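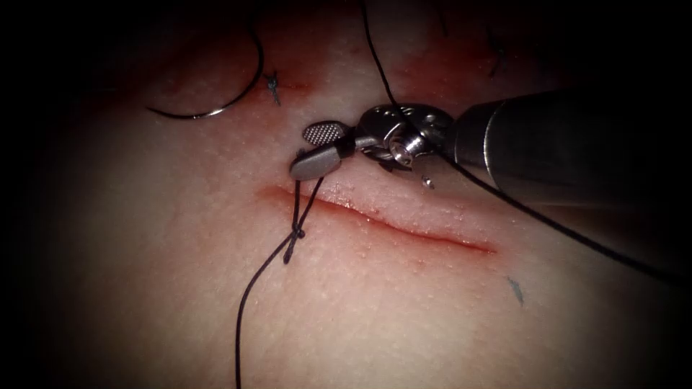 Rosaire Fraser objects to the word "dissolvable" on the box. An absorbable suture, Fraser writes, loses its grip long before it loses its shape, and buyers ask about the wrong one.

The distinction matters to anyone stocking thread. Makers list two figures: strength retention, and total absorption. At Treson, a small supplier in Brerach, the standard absorbable line is rated to hold useful strength for 16 days. The strand itself stays in the tissue far longer.

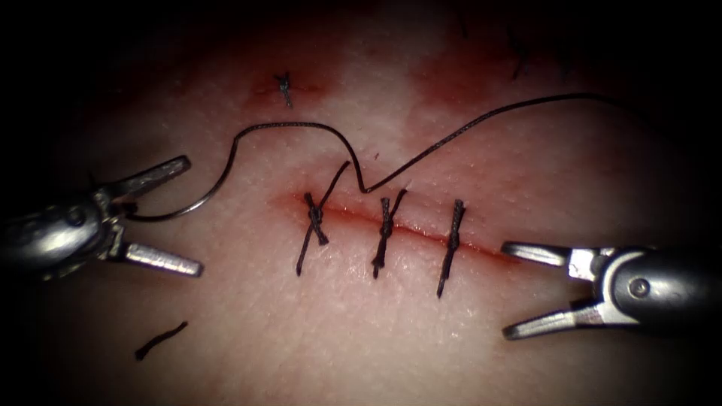

Braided thread handles easily and knots well, but the gaps between filaments can draw fluid along the strand. Single-filament thread resists this and needs extra throws to keep the knot from slipping. Coatings narrow the difference.

Storage

Treson keeps stock sealed and away from heat. Opened foil is discarded the same day.
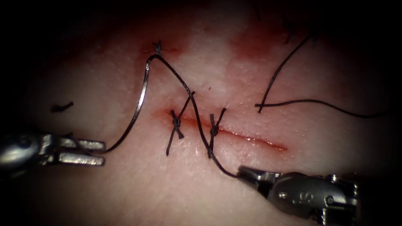 Testing

Tumelo Buthelezi pulls 200 strands from each lot, knots them over a steel bar and loads them until they break. Most fail at the knot. In May one lot was rejected after 17 broke below the limit. 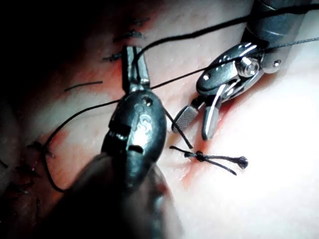

Results are logged by spool, with humidity noted next to each break. Lots that pass ship in packs of 8.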